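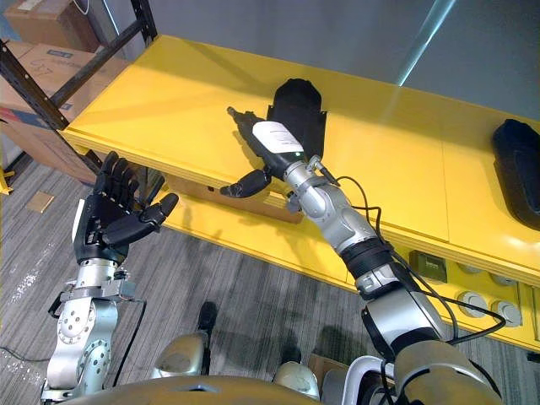
About the Fimby Workshop

Fimby is a shared workshop and repair school. We rent bench time, lend tools, and teach people to fix and build things for themselves. Members range from high school students to retired machinists, and plenty of them had never held a drill before their first class.

How we started

Anatole Lacroix began by lending tools out of his garage. Neighbors came by for a sander or a clamp and often stayed to ask how to use it. When the garage got too full to work in, he and Eleni Kadrić signed a lease on a former carpet warehouse and moved everything over in one long April. Eleni had been teaching evening shop classes across town and brought her course outlines with her. Anatole still runs the tool crib. Eleni runs the classes and the schedule.

The yellow table

Most people remember us by the long yellow table. It is where classes meet, where tools are checked in and out, and where anything too big for a regular bench ends up. The glossy paint wipes down easily, and a dropped screw shows up on it right away. We repaint it when the scratches get bad. Please put cardboard down before gluing, and don't leave tools on it overnight. Metal shelving stands close by, so things have a short trip back to where they belong.

Tools

The crib holds nearly 700 items, most of them hand tools. Drills and drivers are borrowed more than anything else. Each one is signed out at the table and signed back in by the same person. Remove the bit before you return a drill, and put the battery on the charging rack even if it still has some life in it. If a tool is running rough or smells hot, tie a red tag on it and tell whoever is on duty. There is no charge for honest wear.

Larger machines are kept in the back room and need a short check-out session first. This applies to experienced members too.

Classes

Beginner classes are limited to 6 people and last two hours. The first one covers measuring, marking, drilling a straight hole, and driving a screw without stripping it. After that you can go on to furniture repair, small appliances, or basic metalwork. Class fees include materials. Wear closed shoes and tie back long hair.

School groups are welcome in the mornings. We can take up to 30 students if the group is split between the table and the benches, and we ask for 4 adults to come along.

Membership

Members can book a bench any day we are open and may keep one project on the storage shelves. Label it with your name and the month. Unlabeled projects go to the scrap bin after a warning on the notice board.

To join, stop by the front desk and ask for a tour. Eleni answers class questions by email, usually in the afternoon.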